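3.2 Haltepunkte und Rücksprung in Wohnungsszenen

Die Frage, wie weit ein Spieler nach einem Fehler zurückgesetzt werden soll, wird in der Literatur zu Konsolenspielen meist anhand von Kampf- und Sprungpassagen behandelt. Für Erkundungsspiele, die fast vollständig in Innenräumen ablaufen, liegen kaum Messungen vor. Die vorliegende Untersuchung stützt sich auf das Spiel Murutar, das die Autoren in einer eigens angepassten Fassung eingesetzt haben. Murutar spielt in einem Mietshaus mit neun Wohnungen, jede davon mit Flur, Küche, Bad und ein bis drei weiteren Zimmern. Ein Spielstand wird in der Originalfassung nur beim Verlassen einer Wohnung gesichert.

Für den Versuch wurden zwei Varianten erstellt. Variante A behält die Sicherung am Wohnungsausgang bei. Variante B legt zusätzlich bei jedem Durchschreiten einer Zimmertür einen Haltepunkt an. Beide Varianten laufen auf derselben Version der Engine Stisel, mit identischer Beleuchtung und identischer Platzierung der Gegenstände. Die Haltepunkte der Variante B sind für den Spieler nicht sichtbar, es erscheint weder ein Symbol noch ein Ton. Kudo und Imai hatten in einer Vorstudie gezeigt, dass sichtbare Sicherungssymbole das Verhalten vor Türen verändern: Die Versuchspersonen gingen mehrfach durch dieselbe Öffnung, um eine Sicherung zu erzwingen.

Teilgenommen haben 137 Personen, die über einen Aushang und über den Verteiler des Spieleclubs Komine angeworben wurden. Nach Ausschluss unvollständiger Sitzungen gingen 843 Rücksetzungen in die Auswertung ein. Eine Rücksetzung wurde dann gezählt, wenn die Spielfigur gefangen wurde oder der Spieler den letzten Stand von Hand lud. Absturzbedingte Neustarts blieben unberücksichtigt.

Besondere Aufmerksamkeit verlangte die Zuordnung der Haltepunkte zu den Türen. Stisel unterscheidet intern nicht zwischen einer Zimmertür und einer Schranktür, beide gehören zur selben Objektklasse. Die Türen mussten daher von Hand markiert werden. Bei Bädern kam hinzu, dass der Wechsel des Bodenbelags an der Schwelle in der Originalfassung bereits ein Ereignis auslöst (Wechsel der Schrittgeräusche). Dieses Ereignis wurde als Auslöser für den Haltepunkt übernommen - es liegt im Mittel näher am Türblatt als die unsichtbaren Flächen, die wir für die übrigen Räume angelegt haben.

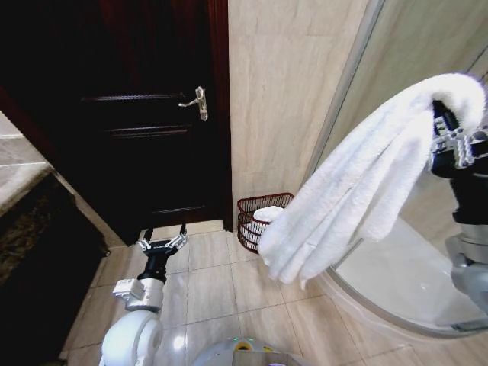 Abbildung 4: Geschlossene Badezimmertür mit dunklem Holzrahmen und angrenzender Fliesenwand.

Eine geschlossene Tür stellt in Variante B einen Sonderfall dar. Wird die Figur gefangen, während sie die Klinke bedient, ist der Haltepunkt noch nicht angelegt, der Spieler hat den Raumwechsel nach eigener Einschätzung aber schon vollzogen. In den Nachgesprächen wurden solche Fälle als ungerecht bezeichnet, auch wenn der Zeitverlust gering war. Von allen Rücksetzungen entfielen 74 auf diese Konstellation. Sie sind in der Auswertung getrennt ausgewiesen.

Die Abbruchneigung wurde nach jeder Sitzung mit dem Fragebogen von Wada erhoben, ergänzt um zwei Fragen zur wahrgenommenen Wiederholung. In Variante A nannten die Teilnehmer vor allem das erneute Durchsuchen von Schubladen als störend. In Variante B trat diese Klage selten auf. Dafür gaben mehrere Personen an, sie hätten die Verfolger nach einiger Zeit nicht mehr ernst genommen. Sasaki beschreibt einen ähnlichen Effekt für Schleichspiele, allerdings bei offen angezeigten Sicherungen.

Ob sich die Ergebnisse auf größere Gebäude übertragen lassen, bleibt offen. Die Wohnungen in Murutar sind klein, und zwischen zwei Türen liegen selten mehr als wenige Sekunden Laufweg. Bei längeren Fluren dürfte der Abstand der Haltepunkte stärker ins Gewicht fallen. Auf die Unterschiede zwischen geübten und ungeübten Spielern geht Abschnitt 3.3 ein.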